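The Table Comes First

Darmawan Nugroho cleared the kitchen drawer on a wet Saturday in February and found 451 things in it. He knows the number because he wrote it down. There were rubber bands, soy sauce packets, birthday candles, three corkscrews, a bag of wall anchors and the instructions for a blender he no longer owned.

He put all of it on the table. That is still the first thing he tells people to do.

Nugroho has been sorting other people's small stuff for a living for six years, mostly in Parkville and the towns just north of it. His customers are rarely hoarders. They are people with two jobs or three kids, and a drawer, a shelf or a hall closet that stopped working some time ago. He charges by the half day and brings his own containers.

"People buy the bins first," he said. "Then they have bins, and the same drawer."

His method is slow to start. Everything comes out onto one flat surface, and it has to be a surface you can walk up to from more than one side. He likes a wood top for this. Small things show up well against pale wood, and a packet slides across it without catching. Glass he dislikes for the noise. A bed is the worst choice, he said, as the work has to be finished by bedtime and never is.

Then come the containers, open ones only at this stage. Lids stay in the car. He wants to be able to see into each container and reach into it without putting anything else down. Bright colors help, and he does not care if they match. A family that is told "green" will remember green long after the labels have peeled off.

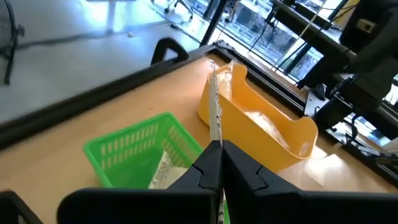
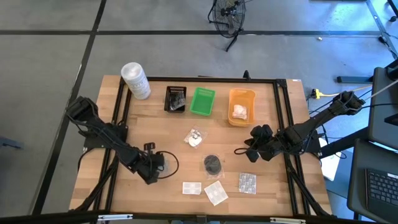
Small containers on a light wood tabletop.

Long thin things get handled before anything else. Rulers, skewers, drinking straws, knitting needles and rolled paper all poke out of whatever they are put in, and they tip a light bin over. Nugroho lays them flat, side by side, and measures the longest one. If it will not fit the drawer corner to corner, it goes to a different room.

Soft things come next. Cloths, paper napkins and shopping bags go in loosely, in a basket with slots in the sides if the house has one. He gave up folding them years ago. In his experience a folded dishcloth stays folded for a day or two, and then the family feels bad about it.

Packets take the longest. Sauces, seeds, tea and spare buttons all come in packets, and each one has to be picked up and read. At one house on Windley Street he went through 630 of them in an afternoon, most of them ketchup. The owner kept 200. Nugroho thought that was too many and told her, and she kept them anyway.

He does not push hard on what to throw out. If a customer wants to keep something, it needs a place, and finding the place is the job. What he does push on is the number of containers. Most kitchens he sees could run on five. He has walked into one that had nineteen, several of them holding other containers.

Caron Street, where he lives, has a thrift store on the corner that sells plastic baskets for a dollar or two, and he buys nearly all of his there. He washes them in the bathtub. The only thing he buys new is drawer liner, the rubbery kind, cut a little short at the front so it doesn't bunch.

His own drawer has held up fairly well. When he opened it for me there were candles on the left, tape and string in the middle, and a takeout menu from Gruta on top of everything. He took the menu out, looked at the back of it and put it on the refrigerator under a magnet.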